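Demonstration group – minutes, 14th April

Present: six, plus one on the line from Sterholm (sound poor for the first part, missed some of item 1)
Apologies: two, both from the Trellar side

1. Last minutes

Agreed. One correction – the spare leader arm went to Sayegh, not to Bavmont. Changed in the file copy.

Matter arising: headset for remote sessions still not back from repair. Carry over.

2. Where we are with the demos

Total kept so far 3,546 across all tasks. Target for the board game task on its own is 1,000 good ones by the end of June. Everyone thinks that's doable if the second station stays up. Less sure if it doesn't.

Trellar station had a bad fortnight. Shoulder joint lagging behind the operator's hand, so people were overshooting and then creeping back, and the creeping back is what gets learnt. Swapped the cable, better. Not cured. Question of whether to bin everything from the laggy days or only the worst. Long talk. Decision: keep for now but tag, and train once with and once without.

3. Board game task

Main item, took most of the hour.

Task as it stands – operator picks up the piece, moves it along the track by the number on the die, sets it down, lets go, backs off. One move per recording. Rolling is done by a person between recordings, the arm doesn't touch the die yet. Some wanted to add rolling now. Put off till the moves are solid.

Grip height came up again. Operators holding the piece too near the top, it swings when the arm stops and lands on the line between two squares. New rule: come in low, close, pause, lift only as far as needed to clear the paper. No big swoops. The swoops look nice and are no use to us.

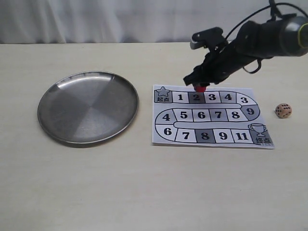 Setting down is the other half of it. Several operators open the gripper while the piece is still a bit above the board and let it drop. Works most times but the piece sometimes tips over. Agreed that a dropped piece is a failed recording even if it ends up upright in the right square. Sterholm not happy, says this throws out too many. Compromise – failed for the main set, kept in a seperate folder in case.

Numbering on the printed track. Numbers don't run in order and some come up twice, e.g. there are two 3s and two 4s. Means an instruction like "move to 3" can be read two ways. Options gone through:
– reprint with proper numbering
– keep the sheet, give instructions as steps ("move on two squares")
– keep the sheet, give the row as well as the number

Went for steps. Reprint would mean the old recordings don't match the new ones. Instruction text to be changed before the next session, and old text to be gone through by hand where it names a square that appears twice. Dull job, shared out between Bavmont and Sayegh.

Also on the board: paper curls at the corner. Tape was suggested, but tape catches the light and then it's in every recording. Press flat before each session and leave it. If it lifts enough to catch a finger, stop and swap the sheet.

4. By hand or by remote

Compared the two ways of showing the task. Same operators, same day, board game moves only.

By hand (guiding the arm itself): 34 kept. Smooth, quick to learn, new people fine within one session. But the operator's own arm gets into the camera view a lot, and people lean on the table.

By remote: 35 kept. Slower to start, more tired people. Clean view the whole way through. Less feel for when the piece has touched the board, which is probaly where the dropping comes from.

So hardly anything in it on numbers. Decided remote for the main set because of the view, by hand for training up new operators so they get the feel of the move first. Ask from Trellar for some kind of buzz in the handle on contact. Sayegh to look at what that would take, no promises.

5. Operator hours

Sessions over 40 minutes getting sloppy, visible in the recordings – longer pauses, wobble on the approach. Cap at 30 minutes then a break. Break means away from the station, not checking files.

Chair at the Bavmont station still too low. Third time minuted. Please can someone just order it.

6. Checking

Two people to watch each batch, second one without seeing the first one's marks. Where they differ, third person decides. Backlog is bad at Sterholm, Bavmont will take half of it.

File names: stop using spaces. Again.

Resets between recordings need doing properly. Piece back to a different square each time, gripper back to rest, hands well out before the recording starts. Some files begin with a hand still leaving the table and those have to be trimmed one by one.

7. Any other business

– Visitors want to have a go on the remote station. Fine, but recording off and someone standing by the stop button.
– Different colour pieces? Yes, later, after the first training run.
– Rolling the die by arm: back on the list for June.
– Sayegh asked for the gripper finger drawings, will be sent round with these minutes.

Actions

Bavmont – change instruction text to steps; chair; half the checking backlog
Sayegh – contact buzz, first look; share of old text
Trellar – tag laggy recordings; log the shoulder joint daily
Sterholm – set up folder for dropped pieces, write up reset steps on one page

Next meeting same time, other room. Closed ten minutes over.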